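Villetent Plate Rack, dark finish

Product page last changed Wed 22 May

The Villetent is our standing rack for plates, made for small kitchens where the cupboard is already full. You put the plates on their edge, one in each space, and they stay apart from each other. It needs little room and can stay on the table the whole day.

Weight it can carry: 1,000 g for each space
Care: wipe with a dry cloth, oil once a year in September
Price: 1,586, delivery is 50 extra

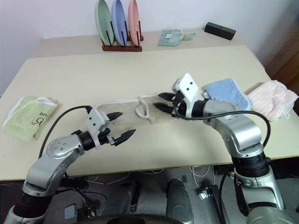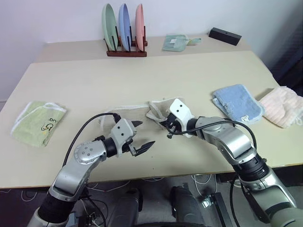

Many customers write to us and ask which plates are suitable. Flat dinner plates and dessert plates are fine, deep soup bowls are not – they lean on the neighbor and can chip. The round plates in mint green, light blue and salmon pink, standing in the reddish-brown wooden rack, are of the kind we recommend, and they also show how high a plate comes over the top of the dividers. Please measure your shelf before you order. For very thick stoneware, leave every second space free.

The Kokton tray is sold separately and goes under the rack when you want to use it for wet dishes. It holds about 300 ml of water, so please empty it every evening.

Spare dividers can be ordered from Piyumi Sivakumar at our Dutar shop. Write the word Villetent in your message and tell her the finish – we have dark and natural. Returns are accepted if the rack was not oiled yet.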